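Visita a Prelletti, puertas abiertas de mayo. Apuntes rápidos

Escribo esto en el tren de vuelta, con el móvil al 3 por ciento de paciencia, así que perdonad el desorden. Mañana no me voy a acordar de la mitad.

Fui por las mesas. Llevo meses buscando una mesa de trabajo para el taller de casa, madera clara, maciza, que no baile, y en el foro de Barnumura alguien puso que Prelletti abría la nave en mayo. Antes era una serrería, luego estuvo cerrada, ahora son varios talleres compartiendo techo. Carpintería abajo, tapizado al fondo, y arriba un pasillo largo con salas que se alquilan a gente de todo tipo.

Llegar: fatal. El autobús desde Pirnum te deja en una rotonda y desde ahí andando por el arcén. No hay acera. Si vais con niños, coche. Aparcamiento de tierra, gratis, se llena antes de las once.

En la entrada te dan una pegatina con el nombre y un plano fotocopiado que está al revés (el norte abajo, no pregunteis). Me perdí dos veces. Primera parada sin querer: el almacén de tablones. Olor buenísimo. Pino sobre todo, algo de fresno, un rincón de roble que miré de lejos por el precio. Todo apilado con listones en medio para que corra el aire. Un cartel a mano: 2678 tablones en el último inventario. Me hizo gracia la precisión, alguien se pasó un fin de semana con eso.

La visita guiada la llevaba Ida Dreßler, que habla rapidísimo y en tres idiomas a la vez. Grupo grande, yo atrás, oía a trozos. Lo que pillé:

Los nudos. Mucha gente pide tableros sin nudos y ella los deja. Si el nudo está sano y bien agarrado, se queda. Si se mueve al apretar con el dedo, fuera, se sanea y se rellena. Nos hizo pasar la mano por un tablero con varios y la verdad es que no se notaba nada al tacto.

El acabado. Usan aceite, dos manos, lija fina entre una y otra. Pregunté por el barniz y me miró mal. Para banco de trabajo, aceite, porque se repara por zonas: lijas donde está feo, aceite otra vez y listo. Con barniz hay que hacer el tablero entero. Tiene sentido, yo en casa tengo una mesa barnizada que parece un mapa.

Las juntas. Aquí me distraje, pasaba alguien con café.

Precios: un tablero de pino sin patas, 200 euros la medida pequeña. La mesa grande montada, 1000. No es barato pero tampoco es lo que me temía. Plazo de entrega, "depende". Pedí que me concretara y volvió a decir depende.

Luego subimos al pasillo de arriba. Las escaleras, metálicas, empinadas, con eco. Aquí ya cada uno a su aire, puertas abiertas y te asomas. Yo iba a lo mío: las mesas de Prelletti en uso, que es como se ve si una mesa vale. En la sala de exposición todo está precioso. Con trastos encima es otra cosa.

La que más me gustó, en una de las salas:

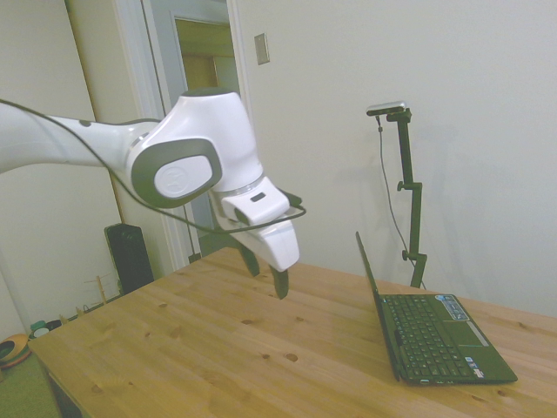

El tablero claro, con sus nudos. Justo el tono que busco.

Me quedé un buen rato mirando la veta. Color miel pálido, tres nudos oscuros bien marcados, de esos que Ida defiende. Con el portátil negro encima resalta todavía mas. Yo pondría el mío igual, a un lado, y el resto del tablero libre para cortar y encolar. Apunté en la libreta: claro, con nudos, SIN teñir. Subrayado dos veces.

Una duda que me llevo: el canto. Recto o con un poco de redondeo. En casa apoyo mucho los antebrazos y el canto vivo al final del día molesta. Lo pregunté luego abajo y me dijeron que lo redondean sin cargo si lo pides al encargar, después ya no.

Otras salas, en telegrama:

Encuadernación. Prensas antiguas, papel por todas partes, muy amables. Compré un cuaderno que no necesitaba.

Nartey, los de las lámparas. Bonitas, caras. Una de pie con pantalla de papel que me habría llevado si cupiera en el autobús.

Una sala de cerámica con cola en la puerta. No entré.

Tapizado, al fondo de la planta baja. Esto sí, recomendable. Te enseñan un sillón abierto por la mitad, con sus muelles y sus capas, y entiendes de golpe por qué el de casa se hunde. Dejan probar la grapadora. Me pillé un poco el dedo, culpa mía.

Comer: un puesto de empanadas en el patio y ya. Las de espinacas se acabaron enseguida. Bancos a la sombra pocos, la gente se sentaba en los palés. Agua en una fuente junto a los baños, llevad botella.

A las cuatro hubo demostración de encolado. Llegué tarde y vi el final, una persona apretando sargentos y otra limpiando con un trapo húmedo lo que rebosaba. Truco que sí oí entero: papel de hornear entre el sargento y la madera para que no se pegue. Lo voy a copiar mañana mismo. Dijeron también que más de 200 personas se habían apuntado a los cursos de otoño y que queda lista de espera. Yo me apunté a la lista, a ver.

Cosas que mejoraría: el plano (ya dicho), carteles en el pasillo de arriba, una segunda visita guiada con micrófono. Y que pongan los precios a la vista en vez de tener que perseguir a alguien.

Para quien vaya el año que viene. Zapato cerrado, hay serrín y alguna astilla. Id primero arriba y dejad el almacén para el final, al revés que yo. Llevad las medidas de vuestra habitación apuntadas, yo las llevaba de memoria y no me cuadraban ni a mí. Y metro, que allí los prestan pero vuelan.

Yo al final no encargué nada. Tengo que medir el hueco de la ventana y ver si el tablero pasa por la escalera de casa, que gira. Si pasa, la grande. Si no, la pequeña con las patas que tengo guardadas. Ya contaré.

Me bajo en la siguiente, subo esto sin repasar.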